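We use cookies to remember your language. OK | Settings

Grilby Worm Bin Guide
Section 4: Settling In Your Worms

1. Stack two trays on the Drelo base and lay damp, torn newspaper in the lower one.

2. Tip the worms gently on top, bedding and all, and leave the lid off for an hour so the light coaxes them down.

3. Wait until Tuesday or so (a few quiet days, anyway) before you bring them any kitchen scraps!

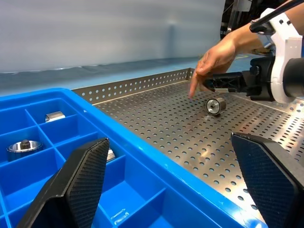 Saulius Rebane writes that his Inddale neighbors feed a small handful at first and bury it in one corner, and we'd happily suggest the same to you.

CAUTION: Go easy on onion and citrus, please.

Related
Harvesting your castings
Moving the bin indoors in February

7 comments | 4 shares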